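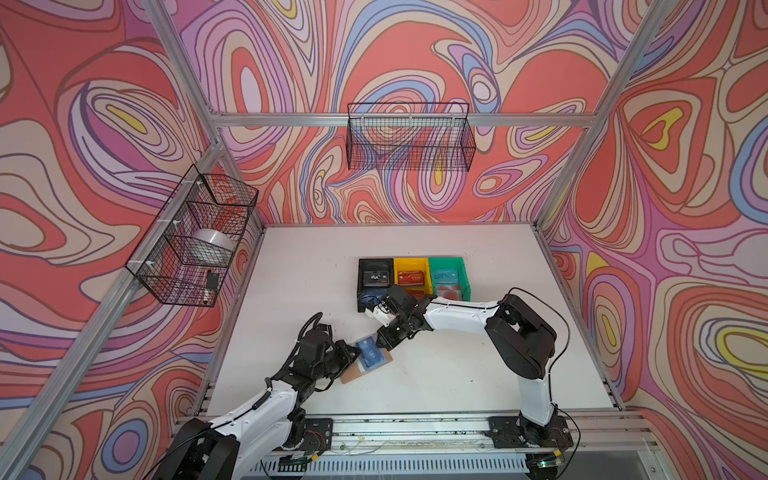

4. Gripper Comparison

4.1 Task and setup

The card sorting task was chosen for the gripper comparison because thin, stiff objects are where the two candidate designs differ most. A card lying flat on a table gives a parallel jaw almost nothing to close on. Standing in a bin, the same card is easy to reach but leaves little room for the fingers on either side. We wanted both situations in one task, along with a handoff between arms, so that a weak grasp early on would show up later as a failed placement.

Both arms are mounted on the front rail of the cell and share one white tabletop. The bins stand in a row toward the back, in the order black, yellow, green. Cards are sorted by color. The cell walls carry a printed swirl pattern, which we left in place for all trials reported in this section. Plain walls were used in the earlier controller work (Section 3), and wrist camera results from the two sections should not be compared directly.

Two finger sets were tested. The Stavico set has short fingers with a flat pad and a hard backing. The Trorier set is longer and tapers toward the tip, with a softer pad that gives slightly under load. Both bolt to the same gripper body, so the motors, cabling and wrist camera mounts were unchanged between conditions. Swapping a set takes about 12 minutes per arm, including the check of the closing position.

4.2 Procedure

Each finger set was run for 30 trials. A trial began with the arms at rest and ended when the last card was released or when the operator called a stop. The same operator, Setsuko Takeda, ran every trial from the leader arms. She had used both finger sets during setup and was allowed a short warmup after each swap. Trials were run in blocks, with the finger set changed between blocks, so that wear on the cards would be spread across both conditions. Cards with a bent corner were replaced at the end of the block.

Grip force was limited in software through the Tomow controller. We used a single limit for both finger sets. It was set by closing the Stavico fingers on one card and raising the limit until the card no longer slid when pulled by hand. The Trorier fingers would probably have done well with a lower setting, but tuning the limit for each set would have made the comparison harder to read.

Commands were sent at 40 Hz. Joint positions, motor current and the camera streams were logged on the same clock. Trials longer than 600 seconds were to be stopped and counted as failures, though no trial reached that length.

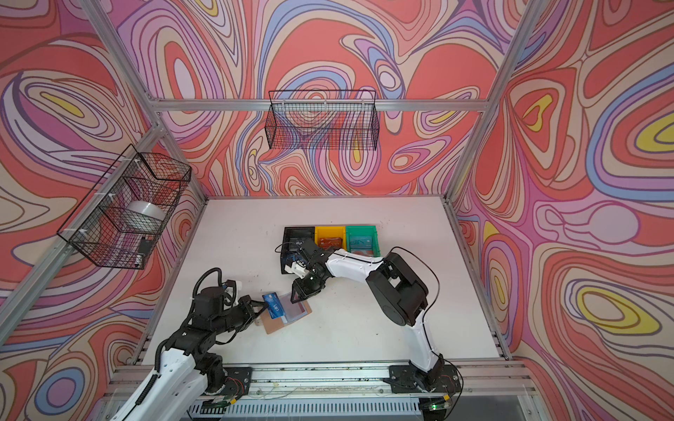
Miyazaki Workshop on Bimanual Manipulation, Vol. 12, p. 40

Figure 4. Card sorting with two arms. The left gripper holds a blue card while the right gripper is above the cardboard tray, which holds a red card and a translucent pink sleeve.

4.3 Observations

The largest difference was in picking from a flat surface. With the Stavico fingers the operator usually had to slide a card until one edge lifted or came up against something, then close on it from the side. With the Trorier fingers the tip could often be worked under the edge where the card lay. Both methods succeeded most of the time, but the first took longer and moved nearby objects more.

At the bins the order was reversed. The longer Trorier fingers needed more clearance and sometimes touched a card already standing in the bin. The black bin gave the most trouble. A dark card against a dark wall was hard to see in the wrist view, and the operator tended to approach it too far forward. The Stavico fingers were more forgiving of this error. Their shorter reach kept the tips clear of the back wall.

Handoffs near the middle of the table were limited more by the arms than by the fingers. When both grippers came in low, the wrist camera mounts were the first parts to get close to each other. Raising the handoff point fixed this at the cost of a slower approach. Card angle mattered as well. A card held at a tilt was easier for the receiving arm to take than one held level, with either finger set.

The soft Trorier pads picked up dust from the cardboard and lost some of their grip within a block. Wiping them with a damp cloth brought it back. We wiped the pads between blocks in both conditions and did not clean them during a block.

4.4 Limits of the comparison

One operator is not enough to separate the finger design from personal habit, and Takeda had spent more hours with the Stavico set before the study began. Card stiffness was not measured. The bins were held at fixed positions, and a wider spacing would likely remove part of the disadvantage seen with the longer fingers. Section 5 repeats the flat pick alone, without the bins or the handoff, using the logged motor current to mark the moment of contact.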